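Why Did the Robot Stop? A Safety Story for Young Readers

Learning Pages, ages 8 to 11

Robots can help people with many jobs, such as tidying a room or carrying a cup. Before a robot is allowed to do these jobs near people, it must be tested. Many of the first tests are carried out inside a computer, in a pretend room called a simulation. If something goes wrong there, no person is hurt and no real furniture is broken.

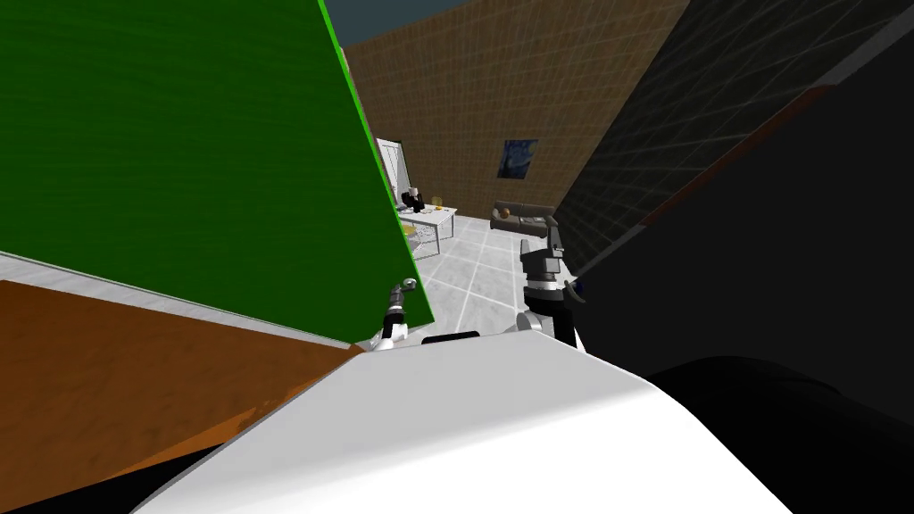 Two views from the pretend room, both showing grippers, the parts a robot uses as hands.
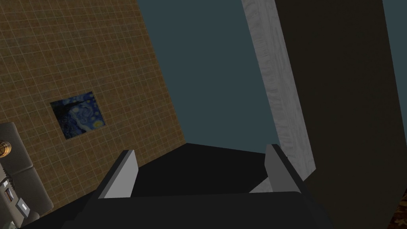

These pages explain a fault that was found in November by the Rirno Centre, where a team was testing a computer program called Onitz. The program tells a robot how to move its arms and when to open and close its fingers.

What was supposed to happen?

The robot had a simple task. It had to move up to a piece of furniture, reach forward, pick up a small block and put it down again. A rule in the program said that the arm must slow down whenever anything solid was close by. A second rule said that the arm must stop at once if it touched something it was not meant to touch.

The team planned to run the task 1,000 times. A computer can repeat a task far more quickly than a real robot can, and it can carry on through the night.

What went wrong?

For the first 400 runs, there was no trouble. Then the arm began to arrive too fast. It bumped into the furniture and went on pushing. The stop rule did work, but it worked late. In the worst run, the arm pushed for six seconds before it came to rest.

Six seconds may not sound very long. Try counting slowly to six while you press your hand on a table. If a real robot pushed against a person for that time, the person could be badly hurt.

How was the fault found?

Wellington Bittencourt, who leads safety testing at the centre, asked for all the tests to be stopped. The team then looked at the log. A log is a kind of diary that a computer keeps, and it shows what the program did and when it did it.

The log showed that the program was saving every message from the robot's touch sensors and never clearing the old ones away. Imagine a letter box that is never emptied. Each new letter goes to the bottom of the pile, and the person reading the letters has to get through all the old ones first. By the time the program read the message 'I have touched something', that message was already out of date.

How was it put right?

The program was changed in two ways. Old messages are now cleared away 10 times every second, and a stop message always goes straight to the front. The team also added a separate safety check, named Flustier. It watches the arm and can switch off the power by itself – even if the main program is busy or has made a mistake.

The whole test was then started again from the first run. It was not enough to carry on from the place where the fault had appeared.

Words to know

Fault: something in a machine or program that does not work as it should.
Gripper: the part of a robot that holds things.
Sensor: a part that notices something, such as touch, light or heat.
Simulation: a pretend version of a place or an event, made on a computer.

Staying safe near real robots

Always stay behind the line or barrier. Do not touch a robot that is standing still, as it may be waiting to move. Find out where the red stop button is, and tell an adult straight away if a robot does something you did not expect.

Teachers may copy these pages for use in class. The next set in this series, Võ and the Lost Signal, is about robots that work outdoors.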